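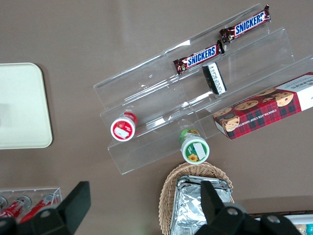 3 min read

2019-07-27, by Maeve Dolan

Home | Blog | Allotment | Books | Say hi

Back in November I came home from a week off to 348 unread emails, and I answered every last one of them while eating a bagel over my keyboard. There were sesame seeds in that keyboard until spring. I'm telling you this so you understand what kind of lunch person I was.

So this is a post about lunch breaks, and how I finally started taking one (a real one, with shoes on and everything).

I'd love to say I had a big moment of clarity, but what happened is my friend Azra moved to Plalumham and started working two streets over from me. She texted "outside" at noon one day. No warning, just "outside". I went down in my cardigan thinking something was wrong, and she wanted to walk to the river and back and complain about her landlord. It took 20 minutes! I'd spent longer than that the same morning trying to get the printer to do double-sided.

We did it again the next day, and by the second week I was getting twitchy around 11:30 like a dog that's heard the leash.

The walking part was easy. The eating part took some working out, because if I eat first I get sleepy, and if I walk first I get back starving and say yes to whatever's closest. Candy bars, mostly. I have no willpower at all around a Snickers and I've made my peace with that. What works for me is half a sandwich before and half after. Azra thinks this is deranged. She eats hers while walking and has dropped an entire slice of tomato on her own shoe more than once.
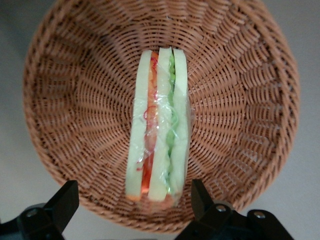
The bit about saying no to people

I was so sure I'd get in trouble. I blocked out noon to one on my calendar and called it "busy" for a month because I was too chicken to write "lunch". Then my manager, Kevin, asked what the standing meeting was, and I went bright red and told him. He said, "Oh, good idea," and went back to his spreadsheet. That was the whole conversation! I'd rehearsed a speech!

There are still days it falls apart. We had the Sheehan deadline in June and I ate at my desk for most of that week, and I was noticeably crabbier by Thursday-ish o'clock in my soul. Rain I can handle. Wind I can't, my hair gets in my mouth.

But I know my own neighborhood now. There's a house on the river path with a blue gate and a very rude goose. There's a shortcut through to Lelwood that I'd driven past for 8 years. I even sleep a bit better, though Azra says that's just because I stopped having coffee at three, and she may have a point.

Next up I want to try walking without my phone. I've managed it twice so far and checked my empty pocket the whole way.

2 comments

Róisín Tierney
The goose!! He chased my bike in the spring. Cross at the footbridge if you see him with his head down.

Thắng Phùng
I've had a fake meeting on my calendar since last year and now I'm wondering if I could just call it lunch. Half before and half after is a great idea, trying it tomorrow.

Older posts | Newer posts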